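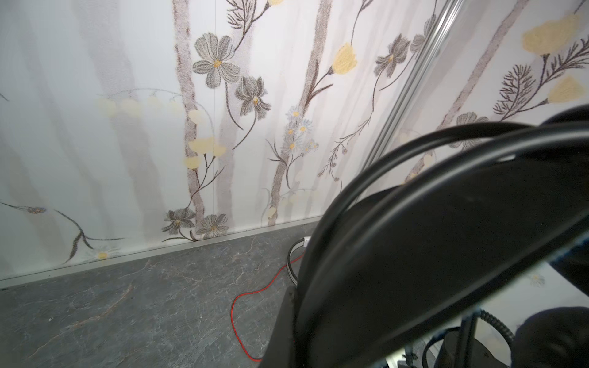
Figure 2. Two printed panels meeting at a metal corner trim, with the baseboard strip below.

Home | Papers | Authors | Past issues
Filed under: Interior Surfaces, Small Rooms
December 2019, Mwende Odera

3.2 Joints and edges in patterned enclosures

The Nodari survey covers 34 small enclosures lined with printed panels and holds 3,319 separate joint records, collected at Timum and Indarcombe from February onwards. Each record gives the type of joint, the trim used and a short note on how the pattern carries across. Plain seams, where two panels lie in one plane, were recorded apart from corners.

The floral lining in Figure 2 has both. Its plain seam is a thin vertical line on a white ground printed with pale trunks and flowers. The corner is covered by a silver metal strip, and yellow blossoms are printed on either side of it. We scored the seam as faint and the corner as marked.

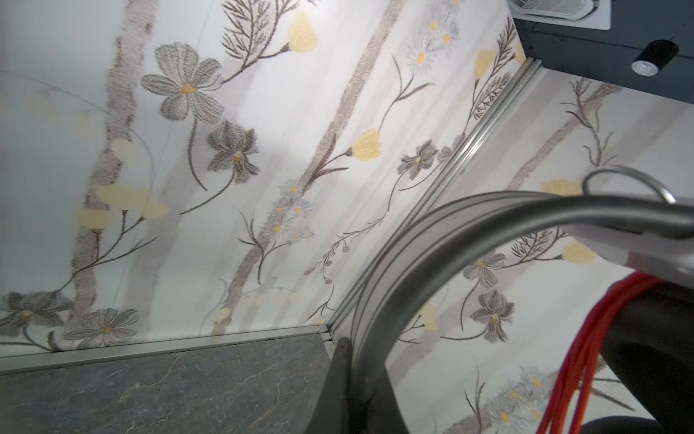 Figure 3. Foot of the corner trim, where it meets the baseboard strip. A small white crumbly patch lies at the join.

Patches of this kind were entered as residue. No sample was taken, and we make no claim as to what they are. Ridged trim was entered under its own code, as the ridges catch the light and make the corner easier to pick out in a photograph. Where the trim cuts through a printed flower, the cut was noted but given no score of its own. 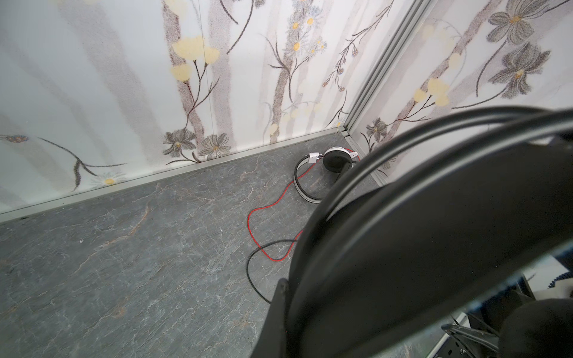 Floors were treated more simply. A dark grey marble pattern with fine veins was coded as veined stone effect, whatever the material underneath, and the colour of the veins was left out. Items lying on the floor, such as cables or headphones, were left where they were and played no part in the scoring. Nyaga scored all the floor records, and a second reader went over the ones marked unclear.

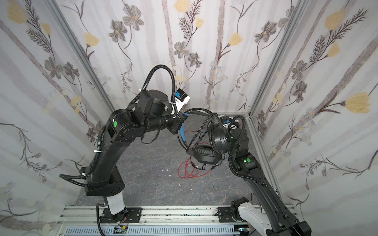

3.3 Agreement between readers

The two readers differed most over plain seams on busy patterns. Corners with metal trim gave little trouble. Disputed records were read again with the sheets from the first reading put away, and the later score was kept.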